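**Does folding matter?** – notes, Hollbridge evening, second slot

Start without the title slide. Ask who folds their T-shirts in thirds. Then ask who was told to by a book. Wait for hands, don't comment.

Where I'm coming from: I ran the linen room at the Yeo guesthouse for 14 years. I have folded a great many things and I have no method to sell. Say this early, people expect a method.

**The claim**

The usual one is that if you fold properly you gain space, your clothes last longer and you feel calmer. Those are separate claims and they get sold as a bundle. Take them one at a time.

Space first. A shirt has the same amount of cotton in it whatever you do. You can press the air out, and you can stand things on edge so you see them all. Seeing them all is useful. I'll give them that. But the "before" drawer in the books is always a heap and the "after" drawer has fewer clothes in it. Look closely next time.

Tell the Mogens Eskildsen story here (keep it short, he is in the audience). He refolded his whole dresser one April, got a drawer back, and also took two bags to the thrift store that same afternoon. Which one emptied the drawer?
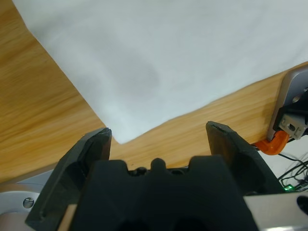
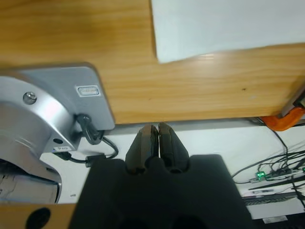 White on light wood.
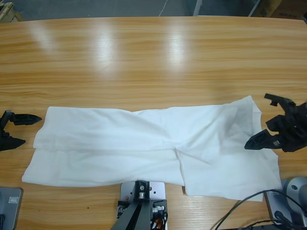 **Do they last longer?**

I looked for anything solid and didn't find much. Sharp creases pressed in the same place year after year do wear, and I saw that on tablecloths, always along the center line. So there's a case for changing where you fold. That is nearly the opposite of what the methods tell you, which is to do it exactly the same way every time.

Sweaters: yes, fold them, hangers pull the shoulders. My grandmother knew that and didn't charge for it.

Jytte Bech says rolling is kinder to linen than folding. Could be. She has much nicer linen than I do, and she irons it, so I can't tell what's doing the work. Mention her by name, she said it was fine.

**The calm part**

SLOW DOWN. This is where people get annoyed with me.

There's a survey that goes around, the Lorley one, 497 people, most of them saying they felt better after reorganizing their closets. Problems:

- everybody asked had signed up for the Lorley newsletter
- they were asked 10 days later, and then never again
- "better" than what? There was no group who, say, cleaned the oven

I don't doubt they felt better. I feel better after I clean the oven. I'm asking whether the fold had anything to do with it.

If someone brings up Arolthorpe (someone will), their course costs more than my first washing machine did. The handout has one page on folding and the rest is about their boxes. I have it with me, pass it around.

**What I do at home**

Sheets in quarters, then whatever fits the shelf. T-shirts in half and half again. Fitted sheets I ball up – I've tried all the tricks, including the one Isamu Katayama showed us last time, and his looked great and mine looked like a pillow.

Socks, skip unless we're early.

**Questions**

Kári Overgaard has the microphone. Likely ones: moths (cedar smells nice, I wouldn't bet a coat on it), vacuum bags (fine for a spare comforter, not for down), and whether I'm against tidiness. No.

Have to be off by 8:30, Arnar Thoroddsen needs the projector.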